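Home
Projects
Gallery
Notes
Contact

Gallery: Teaching by Hand, the Tabletop Sessions

4 min read

We spent most of April recording demonstrations for the Rakar project. The goal is to show a two-armed robot how to do small household jobs on a table: pick things up, put them down, pass them from one side to the other, straighten a cloth. All of it was shown by people, most of it with hand-held grippers and the rest by remote control from the leader arms.

This page is the gallery for those sessions. The written notes are longer and sit under Notes. What follows is the short version of how we worked, for people who asked at the Purosstead open house and for anyone setting up something similar.

The grippers are the Bakos pattern, second revision. Each one carries a cube with printed markers so that its position can be followed while the hand is moving. The operator squeezes, the fingers close, and the opening width is logged along with the position. A demonstration starts with both grippers held still over the table for a moment and ends the same way. Early on we let people start whenever they liked, and trimming those recordings took longer than making them.

A session was 90 minutes, with a break in the middle. We tried longer ones and the last part was always the worst. People start to rush, the wrists turn in ways no arm could follow, and the markers end up facing the operator's chest. We kept 224 demonstrations in the end. The target was 30 per task, and two tasks fell short.
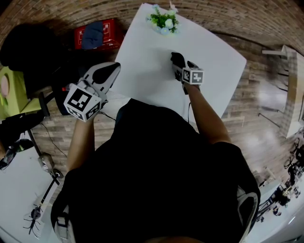

Reach was the thing that took the most practice. A person leaning over a table can get to the far side without thinking, and will bend at the waist to do it. The robot has a fixed base. Anything past the tape measure mark had to be thrown out, even when the grasp itself was good, so we began asking operators to plant their feet and work only as far as their arms would go. One operator put it well: pretend your belt is bolted to the table.

Cables were the second problem. Each gripper has one, and it has to go somewhere. Letting it hang is fine for short moves. For handovers from left to right, the two cross, and by the fifth or sixth repeat they have a twist in them. We now unplug and straighten between tasks. A wireless version is on the list at Vellari but it adds weight to the grip, and our testers complained about weight more than they complained about cables.

Using two hands at once is harder than it sounds. Most people lead with one and let the other drift. In playback the drifting hand is a mess of small movements that mean nothing, and a robot trained on them will copy every one. We asked operators to park the idle gripper a hand's width above the table and leave it alone until it was needed. It feels stiff at first. After a session or so they stop noticing.

Speed came down over the month. The first recordings were done at normal human pace, and the tracking lost the markers on quick turns. We settled on something close to the pace you would use to show a child how to tie a shoe. Slower than that and people add pauses in odd places, usually just before the grasp.

For comparison we recorded 34 demonstrations by remote control, with the operator moving a pair of small leader arms and the robot following. These are cleaner in one way, since the robot can do everything in them by definition. They are also slow to collect. An operator who could do the cloth task comfortably with the hand grippers needed several tries with the leader arms to get one usable take. The remote set is kept in its own folder and labeled as such. Please don't mix the two if you download them.

Lighting stayed the same all month, overhead lights on and blinds down. Tabletop glare caused a few lost frames in the afternoon sessions before we thought of the blinds. Those takes are marked in the log with a G.

The next round will use the same table and add drawers. We have changed the start signal to a foot pedal, which frees up both hands and saves shouting across the room. Calibration will be done at the start of each session and again after the break, where before it was only done in the morning.

Comments (4)

gripfan_02
What do you do when a marker gets covered by the other hand? We lose tracking on every handover.

Rakar project
We allow a very short gap and fill it in. Anything longer, we drop the take. Turning the receiving gripper outward a little helps.

mt_bench
The idle hand tip fixed half of our recordings. Thanks.

sorrel
Is the printed part of the Bakos revision two going to be posted? The link on the Notes page goes to the first one.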